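August, arvo, back at the bench

Finally got the Hulthorpe negs sorted, so writing this up before I forget which roll was which. Niamh Scanlon and I drove out to the old priory on the headland to try the long exposures again, and this time the tide tables were right (last trip I'd read them for Nondport, my own silly fault). Got there with a good half hour of colour left in the sky!

Best spot is still the sea wall below the car park, 125 paces past the kiosk. You get the whole tower plus its reflection if the flats are holding water. The Deltthorpe side is closer but you lose the causeway behind the dunes, and there's a fence in the way now — grey, ugly, runs right through the foreground.
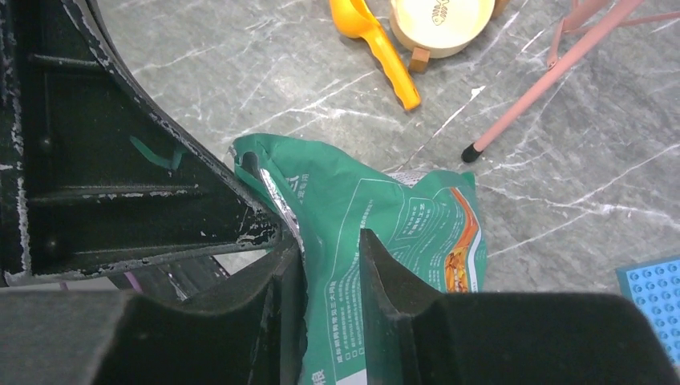
Exposures: started at 8 seconds on the small tripod and got shake on every one of them. Moved to the heavy legs, hung my bag off the centre column, much happier. Frame 2471 is the keeper for me, Niamh prefers the one before it with the gulls smeared across. Scanned both at 3000 on the long edge and the tower stone has gone a bit magenta, so I'll need to redo the colour on the calibrated monitor.

Stayed the night at Lyons, the pub with the blue door. Decent chips, thin walls. If anyone else is heading out, ask for the back room — you can see the tower from the window and shoot the dawn in your socks.

Still to do: print test strips on the matte paper, return Niamh's grad filter, ring the parking people re: that fine.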